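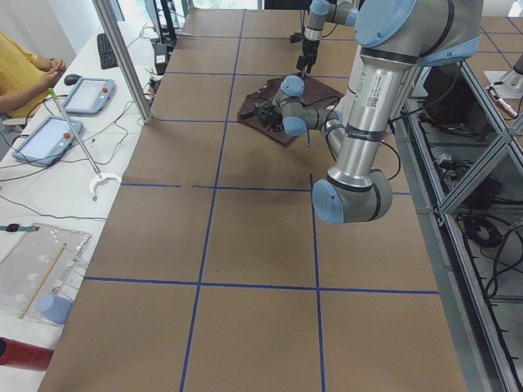
The two arms and the cloth, back on the taped table.

So we lost most of a week to a cloth. A brown one, not very big, and I'm a little bitter about it.

If you've read this blog before you know I've been trying to get two arms to fold things together. The near one grips one side, the far one grips the other, they lift, they bring the edges in, everybody goes home happy. It had been working! We'd done 606 folds without anything worse than a dropped corner, and I had started telling people at lunch that it worked, which was my first mistake.

Then on a run like any other, both arms picked up the cloth and the far one just kept going. It pulled. The near arm held on, because holding on is its job, and for a second or so they were playing tug of war with a piece of fabric between them. There was a nasty creak, the near arm threw a protective stop, and the far one (now pulling against nothing that would give) swung back hard and stopped a couple of inches from the edge of the desk. The desk where we sit.

I hit the red button after it was all over. I'd love to say I was quick, but I was holding a sandwich.

Haiyan Meng went through the logs with me that afternoon and found it before I did. The two controllers each keep their own clock, and the far one had drifted. It was running its "move in" step late, so it was still stretching the cloth out while the near arm had already moved on. Normally the force limit should catch that. Except I'd raised the limit on the far arm in the spring, when it kept tripping on heavy towels, and never put it back. Yep. That one's mine.

What we've changed:

Both arms now take their time from one clock, and if they disagree they stop together. Before, one could stop and the other would carry on like nothing happened.

The force limit is back where it was, and changing it takes 2 people.

Whoever is at the desk keeps the stop button in reach and both hands free. No lunch.

We also put down fresh blue tape, so I can see right away if the cloth starts in the wrong spot. Haiyan thinks that's more for my nerves than for the robots, and she may be right.

I still don't know why the clock drifted that much. My guess is a restart over the weekend, but the log from then got overwritten. If any of you have seen this on a two-arm setup, please leave a comment! I'm running everything at a quarter speed until I've got a better answer, and it is painfully slow to watch.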